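Fórum Pequenos Accionistas » Empresas cotadas » Rustad: contas semestrais e dividendo

rendimento_fixo
2018-09-29
Já leram o relatório da Rustad? O conselho propõe um dividendo total de 14 milhões, o mesmo do ano passado, com o resultado líquido a descer. O comunicado fala em "confiança na geração de caixa". Fui à demonstração de fluxos de caixa e não encontrei lá essa confiança. O caixa operacional não chega para pagar metade do que querem distribuir. O resto vem de onde?

marialva50
Vem da venda do armazém de Wiltcombe, está na nota das alienações. Entrou dinheiro, distribui-se dinheiro. Não vejo escândalo nenhum.

rendimento_fixo
Vender um armazém acontece uma vez. O dividendo apresentam-no como "sustentável". São duas coisas que não casam.

zé_da_carteira
Eu tenho 600 acções desde que aquilo valia o dobro, por isso já sou suspeito. Mas o que me faz confusão é a divisão de electrodomésticos. Em Maio disseram que a Tinadham ia dar lucro este ano. Agora o segmento aparece junto com "outros negócios de retalho" e deixámos de conseguir ver os números em separado. Quando uma divisão corre bem ninguém a esconde dentro de outra.
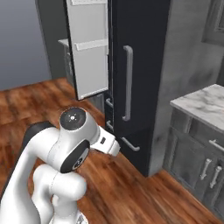 E depois há o contrato com a Nondosar. No relatório anterior era uma "parceria estratégica", com direito a página própria. Neste leva uma linha e passou a "colaboração em avaliação". Gostava que alguém perguntasse na assembleia quanto já lá meteram, mas da última vez as perguntas foram cortadas ao fim de meia hora.

marialva50
A junção dos segmentos vem explicada na nota 2, mudaram a estrutura de gestão. As normas obrigam a reportar conforme a gestão olha para o negócio. Isto é contabilidade normal, não é conspiração.

zé_da_carteira
Conheço a regra. E também sei quem decide a estrutura de gestão.

lucro_ou_prejuizo
O marialva tem razão na parte formal, mas podiam ter dado os valores comparativos na base antiga, nem que fosse por um semestre. Não deram. Para mim isso diz mais do que a carta do presidente, que aliás é quase igual à do ano passado. Ponham as duas lado a lado, mudaram os adjectivos.

marialva50
E mesmo assim pagam. Há por aí empresas com cartas lindíssimas que não distribuem um cêntimo há anos. Prefiro o dinheiro na conta.

rendimento_fixo
Dinheiro na conta, sim, menos o que a acção desce no dia em que destaca. E com a dívida a subir 50 milhões no semestre, estão na prática a pedir emprestado para nos pagar. Se alguém me mostrar outra leitura do quadro do endividamento, agradeço. Já o li várias vezes.

lucro_ou_prejuizo
Uma parte dessa subida é a linha de curto prazo para stocks, costuma baixar depois do Natal. Não é tudo. A empresa não separa os valores, portanto ficamos a adivinhar.

zé_da_carteira
Vou votar contra a proposta. Com as minhas 600 não muda nada, mas fica em acta. Alguém sabe se ainda dá para votar por correspondência ou se o prazo já passou?

lucro_ou_prejuizo
Está na convocatória, penúltima página. O boletim tem de ir com a assinatura igual à do documento de identificação, a mim já devolveram um por causa disso.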